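PRESS RELEASE

2019-08-01

For immediate use

The big table at Trundby is open for bookings, and I'd love you to come and sit at it

Hello, I'm Graziella Morelli, I run the meeting rooms at Trundby, and I'm writing this one myself. Our usual press releases are put together by Nusrat Mollah, who is much better at it than I am, but she's away and I've been talking about this table to anyone who'll stand still since February, so she told me I might as well get it down on paper.

The short version, for those of you with a page to fill by teatime: from this month the Long Room at Trundby can be hired by the hour, the half day or the day, by any group or firm that needs a proper table to work at. It has been closed while we had the table refinished and the walls painted. It's now open again, it looks lovely, and the booking book is on my desk waiting for names.

The long version is mostly about the table.

If you've been to Trundby at any point in the last few years you'll know the one I mean. It's the big wooden conference table that takes up most of the room. It came with the building when we took it on, and it was in a sorry state even then. There were rings from hot mugs all down one side, a long pale patch where the sun had got at it, and somebody had once cut something out with a craft knife directly on the top, very neatly, in a perfect semicircle. I used to cover that bit with the biscuits.

We did think about replacing it. Ada Martinelli, who looks after our money and looks after it well, got prices for a new one and we all sat round the old one and went rather quiet. Then Gaetano Zanetti from Cludell came in to quote for the doors, put his hand flat on the tabletop and asked what on earth we were doing letting a piece of wood like that go to ruin. He didn't quote for the doors for another fortnight. He quoted for the table the same afternoon.

Cludell are a small workshop and they mostly do staircases and shop counters, but Gaetano has a soft spot for large tables. It couldn't go down the stairs in one piece (we measured, and then measured again in case the stairs had changed their minds), so the work was done in the room. That meant plastic sheeting, a great deal of tape and a sign on the door that people kept walking straight past. The whole job took 15 working days. Gaetano had said 13, and he'd like it known that the extra two were down to the weather, which was so damp that he wouldn't put the last coat on.

I went in every morning to look. He stripped it back first and it went a sort of porridge colour and I was secretly horrified. Then the first coat of finish went on and there it was -- orange and honey all at once, and so warm that the room felt different before a single chair had gone back in. It's glossy too, properly glossy. When the lights are on you get long soft streaks of shine across it. I had asked for something a bit flatter, I'll admit, and Gaetano talked me out of it, and I'm glad he did.
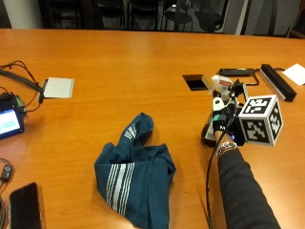

The walls gave us far more trouble. You wouldn't think a grey could cause an argument, but we had seven sample pots of it open at once, and Ada and I were barely speaking over two of them that I couldn't tell apart the next morning. We ended up with a pale one called Geltano Mist, from the Geltano range. It's very gentle and it lets the table do the showing off. Behind it the dark office chairs are the same ones we've always had. They've been cleaned, the wobbly ones have been sorted out, and they stand in a row along the wall side when the room is being set up, so you can pull over as many as you need and leave the rest where they are.

People ask me what they can do in there and my answer is nearly anything that wants a big flat surface and a bit of peace. Since the finish cured we've let a handful of regulars back in early to try it out, and I've seen it covered in maps, wedding seating plans, fabric samples and one very long roll of wallpaper. The Ruggiero reading group had their summer meeting in there and stayed well past their time. I had to go in and rattle my keys.

I asked Ermanno Tedesco, who runs that group and has been booking rooms from us for nine years, if he'd say a few words for this release. He wrote me two pages, bless him, so I've picked out my favourite bit.

"The old table was a table you apologised for," Ermanno says. "You put your papers down and they stuck. I have spread out on the new one twice now, and both times I took up more of it than I had any right to. Nobody complained, there was still plenty left. I do wish the chairs were a little softer, and I have told Graziella so."

He has told me so. The chairs are on the list for next year.

Gaetano was harder to get a quote out of. I rang him three times and in the end he said this, over the noise of a saw:

"It's good wood and it was well made in the first place. We've only put back what was there. Tell people to wipe up their spills and it'll see all of us out."

So, a word on looking after it, as I'd be in trouble with him if I left this out. Hot drinks are very welcome in the Long Room, but please use the mats, which are in the basket by the door. Nothing sharp straight on the wood, please. If you've got craft work to do, ask me and I'll bring you a cutting board. If something does get spilled then a soft dry cloth is all you need, and do tell me afterwards -- I won't be cross, I'd just sooner know. And if you're bringing anything heavy, could you lift it on and lift it off? Dragging is what did for it last time.

While I'm on the practical side. The room is on the first floor and there's a lift, which is slow but reliable. There are blinds you can pull down if the sun is in your eyes, and we'd ask you to pull them down when you leave as well, so we don't end up with another pale patch. The heating comes on by itself in the mornings and can be turned up from the dial next to the door. Tea and coffee are included if you book a half day or longer. Lunch isn't, but the bakery over the road will bring a tray across if you ring them by ten, and their cheese and onion rolls are the best I've had anywhere.

Local groups pay a lower rate than firms, and they always will as long as I'm doing the bookings. If your group is very small or only just getting going, come and have a chat before you decide you can't afford it. Ada pretends to be strict about this sort of thing and she is in fact the one who suggested it.

We're also having an open afternoon later in the month, so that people can come up and see the room without booking anything. Gaetano has promised to be there for the first hour to talk about how the table was done, and he's bringing some offcuts so you can see the finish at each stage, porridge included. If you've got a tired old table of your own at home, bring a photo of it and he'll tell you if it's worth saving. I should warn you that he nearly always says yes. The date will go up on our front door and in the window of the bakery as soon as I've checked it with him.

Reporters and photographers are welcome at the open afternoon, and also at any other time if you give me a bit of notice so I can make sure nobody's in the middle of a meeting. I can walk you round, and I can put you in touch with Gaetano at Cludell or with Ermanno, who would be delighted. If you'd like before and after pictures, I've got plenty of the before. I took far too many of the semicircle.

I know a table isn't the biggest news you'll be sent this week. But a great many people have sat round this one over the years, and quite a few of them have stopped me in the street to ask when they could have it back, so I thought it was worth a page or two.

Bookings

Bookings for the Long Room are being taken now at the Trundby front desk, by phone or in person. Please let us know how many people you're expecting and if anybody needs a particular chair or more space to get by. Mornings are going quickly. Evenings are still fairly open, apart from the reading group's, which are spoken for.

Press contact

Graziella Morelli, Meeting Rooms, Trundby. Nusrat Mollah will be back at her desk next week and can send out pictures and opening times. Until then it's me, and I'm in most days from nine. If I don't pick up, I'm probably upstairs with a duster, so leave a message and I'll ring you back.

Ends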